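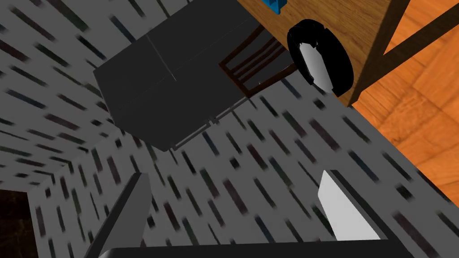
Simulated wrist camera rolls sideways when the arm reaches down

Posted by Leobardo Maldonado in Class Projects

I'm in an intro robotics class and our team project is a simulated arm that picks things up in a furnished room. We use the Purlow simulator with the room our teacher gave us. The wrist view looks fine at the home pose. Once the arm moves out over the carpet, the tables and the chair all lean the same way and the floor line runs diagonally. Our script crops the top of the view before it looks for objects, so it loses anything near the upper edge. In our last batch of 100 runs it only found the target 26 times. Is the camera mounted wrong, or is this normal? The project is due Friday.

Montserrat Rosales

It's normal. The camera is attached to the wrist link, so when the last joint turns, the view turns with it. If the fingers stay in the same place at the bottom of the view while the room tilts, the mount is fine.

You have two choices. Either hold the last joint at its home angle until you are over the target, or read the joint angle each step and rotate the picture back by that amount before you crop. We did the second one in December. Check the sign first. We had it backward and the tilt doubled.

Also, don't crop the top at all. Mask out the gripper along the bottom instead. In our setup that was 136 rows, but yours depends on your resolution and field of view.

dranstead_club

try a wider field of view, worked for us

Zepeda

A wider view won't fix the roll, it just gives you more of the room at the same angle. I agree with Montserrat about the joint angle. One more thing to check is whether your script reads the angle in degrees or radians. Ours was mixed up and we had a leftover tilt of around 22 degrees that we blamed on the camera for a week. Print the value at the home pose and again after one quarter turn. If the second number is about 1.57 higher, it's radians.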